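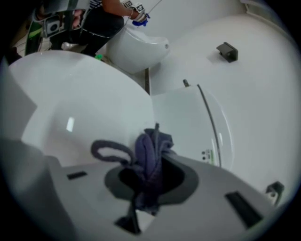
Fabric handling and the jam fault

The Sivach hand gripper is sold for recording manipulation tasks by hand, and the maker lists cloth among the materials it will handle. I have had two of them on the bench since November. Rigid parts gave me no trouble. Cloth did, and most of this review is about that.

The body is white and grey, with an oval opening in the middle of the top surface. A bunched cloth can sit in that opening with its folds over the rim, and this is where my fault began. On cycle 351 of a folding task the jaws stopped short of closed and the trigger went slack. The status light stayed green. The software logged a normal close at full travel, so the error went into the data unmarked and I only found it on playback.

Cause

Afshin Dehghan stripped the unit with me. A fold of thin fabric had worked down past the rim and wound itself on the drive shaft. The position sensor reads the motor side of the clutch. When the clutch slips, the sensor goes on counting and the jaws do not move. A second sensor on the jaw side would catch this. The older Mostov unit has one.

Safety

The clutch is rated at 80 newtons, and it released as it should. The problem comes afterwards. With the cloth pulled free, the jaws snapped shut under stored spring load while the power was still on. Afshin's glove was nipped, his finger was not. The manual covers clearing a jam in one line and does not mention switching off first. Switch off first, then back the shaft out by hand with the 2 mm key.

Support

Arvid Lindqvist at Flarnitz, the distributor, answered the next morning and sent a rim guard, a plain moulded ring that narrows the gap. With it fitted I ran 4000 cycles on the same fabric and had no further jams. Thick towelling now catches on the ring and has to be fed in slowly - a nuisance, but a visible one. Firmware is unchanged, and the false close report can still be produced by holding the jaws open.

Compared with the Isaksson

The Isaksson is heavier and its trigger is stiff by the end of a shift. It does stop and report an error when the jaws are blocked. For cloth work I would take it over the Sivach until the sensing is put right. For boxes, bottles and tools the Sivach is the nicer thing to hold, and the spare jaws are cheaper.

Rating: three out of five with the rim guard, two without.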